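4.2 绿色指示灯的"正常"含义:对惯例说的再检验

指示灯颜色的研究长期依赖一个很少受到追问的前提,即绿色在日常环境中等同于"正常""可用"或"安全"。这一前提在设计指南中往往以一句话带过,在教科书里则常与交通信号并列,仿佛前者是后者的自然延伸。本节对此持保留态度。我们并不怀疑多数人在被问到"绿灯代表什么"时会给出正面的回答,我们怀疑的是这种回答能否说明他们在面对一盏具体的灯时怎样判断。

支持惯例说的证据主要来自两类研究。第一类让受试者把色块与词语配对,绿色与"好""通过""开始"的配对率通常很高。问题在于,配对任务本身只提供了少数几个选项,受试者若要完成任务,几乎必然会把绿色分配给剩下的正面词。换言之,高配对率中有多少来自颜色,有多少来自选项的排列,原有设计无从区分。第二类研究测量反应时,发现绿色与正面词同时出现时反应较快。这一差异即便稳定,也只说明两者在记忆中有联系,离"使用者会据此行动"还有相当距离。一个人可以很快地说出绿色与安全相关,同时仍然不知道饮水机上那盏绿灯是在说水已烧开,还是只表示插头通了电。

Gukden版《公共设备标识手册》的处理方式颇具代表性。手册把绿色定义为"设备处于预期状态",却没有说明是谁的预期。对维护人员而言,预期状态可能是设备已通电并等待指令;对普通使用者而言,预期状态多半是"现在可以用"。两种读法在多数场合恰好重合,手册因此显得有效。一旦不重合,例如设备正在自检、暂停或仅供内部人员操作时,手册的定义便不再提供任何帮助。我们在查阅其修订说明时,也没有找到针对这一分歧的测试记录。
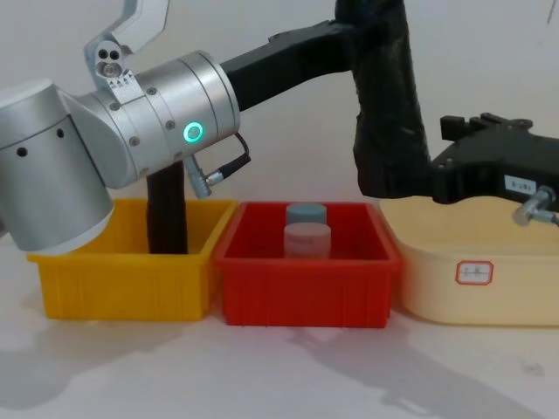 指示灯的语义之所以难以单独测量,首先在于它很少单独出现。使用者看到的是灯、外壳、周围器物和自己此前经验的总和,而实验室里的色块把其余部分都抹去了。我们认为,这种抹除并不中性:它恰好去掉了最可能推翻惯例说的那些条件。以图2为例,银色关节的侧面亮着一圈绿光,附近另有一只黄色箱子。按照惯例说,绿色应读作"正常",黄色应读作"注意",于是两种颜色各自发出一条信息,而且彼此并不一致。大多数人不会这样去读。他们会把发光的绿色当作信号,把箱子的黄色当作箱子本来的颜色,理由与色相无关,而与发光与否、依附在什么东西上有关。至于那圈绿光究竟表示已通电、待命还是正在运行,单凭颜色无法断定。环形的外观或许比绿色本身更能让人认出它是一盏灯,但现有文献几乎没有把形状与颜色分开处理。

为了考察这一点,我们重新分析了Comadine公共设备认读调查的原始数据。该调查的受访者共427人,分别在Van Dusen和Anstead两地的图书馆、车站与办事大厅中招募,每人最多对八盏实际安装的指示灯作出判断,并说明自己认为现在能否使用该设备。剔除漏答后,可供分析的判断为3,137次。原报告的结论是"绿色含义得到广泛理解",依据是受访者普遍选择了"正常"一项。我们对此结论的疑问,从问卷的措辞就开始了:题目先问"这盏灯表示设备正常还是异常",再问"您现在是否可以使用它"。第一题已经把灯的含义限定在两个词之间,第二题的回答很难不受其影响。

更值得注意的是原报告未加讨论的一组回答。有539次判断在第二题中选择了"不能确定"。原报告把它们归入"未形成态度",在计算理解率时从分母中移除。我们看不出这样做的理由。受访者站在设备前面,看过灯,也回答了第一题,却仍然不知道能否使用,这正是指示灯未能完成任务时应当出现的结果。把这部分回答移出分母,等于先假定理解已经发生,再去计算理解的比例。若把它们保留下来,"广泛理解"一语至少需要加上若干限定。

原调查者可能会反驳说,"不能确定"反映的是受访者对设备功能的陌生,而与灯光颜色无关。这一反驳有一定道理,却同时削弱了他们自己的立场。如果对功能的熟悉程度足以决定一盏绿灯能否被读懂,那么所谓颜色惯例所承担的解释就十分有限,受访者真正依靠的是对设备的了解。一台每天使用的自助借还机,灯是绿是蓝恐怕差别不大;一台初次见到的设备,绿色能够提供的也只是一种含混的安慰。原数据记录了受访者的使用频率,但只分"经常"与"不经常"两档,不足以检验这两种解释孰强孰弱。

地区差异同样被过度解读。Anstead的受访者更多选择"正常",原报告据此推测当地的公共标识宣传收到了成效。然而两地的取样场所并不对应:Anstead的样本多来自车站,Van Dusen的样本则以办事大厅为主。车站设备的功能较为单一,旁边又常有文字说明;办事大厅的设备往往要配合叫号、刷卡与人工窗口使用。在场所未作匹配的情况下谈论宣传成效,我们认为为时过早。宣传材料本身的发放范围,报告中也只有一句概述,附录里没有给出任何可供核对的清单。

另有一个方法上的困难,本文同样未能完全避开。指示灯的亮度、观看角度与环境光都会改变人对颜色的辨认,而实地调查很难控制这些因素。原调查在March进行,部分场所有较强的侧向日光,记录表中却没有照度一栏。浅色外壳上的绿光在强光下可能显得很淡,受访者所说的"绿灯"是否确系其所见,还是由提问者的措辞带入,目前无从查证。我们曾尝试根据场所平面图推断朝向,再以此估计光照条件,但误差过大,最终没有采用。

我们随后对超过20名原受访者作了补充访谈,请他们回忆当时怎样判断设备能否使用。多数人首先提到的是屏幕内容、有没有人在排队,以及旁边是否贴着告示,指示灯通常在追问之后才被提及。有几位受访者明确表示注意到了绿灯,但把它理解为"有电"。回忆性材料自然不宜看得太重,间隔时间也可能使人遗忘细节。可是,若指示灯确如惯例说所言处于判断的中心,它在回忆中的位置不应如此靠后。

色觉差异使惯例说的处境更为尴尬。相当一部分设计文件一面声称绿色人人能懂,一面又在附注中建议为色觉异常者增加图形或文字。如果附注是必要的,正文的断言就过于宽泛;如果正文成立,附注便成了礼节。我们检索到的手册大多没有处理这一矛盾,而是把两句话放在相隔很远的章节里。Comadine调查也没有询问受访者的色觉情况,因此上述3,137次判断中有多少受到影响,无法估计。

就现有证据而言,我们能够接受的说法相当有限:在选项受限、功能熟悉且文字说明齐备的条件下,绿色指示灯较少引起误解。至于颜色在其中贡献了多少,上述研究没有给出可靠的答案。后续测试至少应当把发光形状与色相分开操纵,允许受试者自由描述灯的含义,并将"不能确定"作为一种有效结果予以报告。调查问卷的提问顺序也应在受试者之间轮换,先问能否使用、再问灯的含义的版本目前尚无人采用。下一节讨论声音提示时,将会遇到与此相近的分母问题。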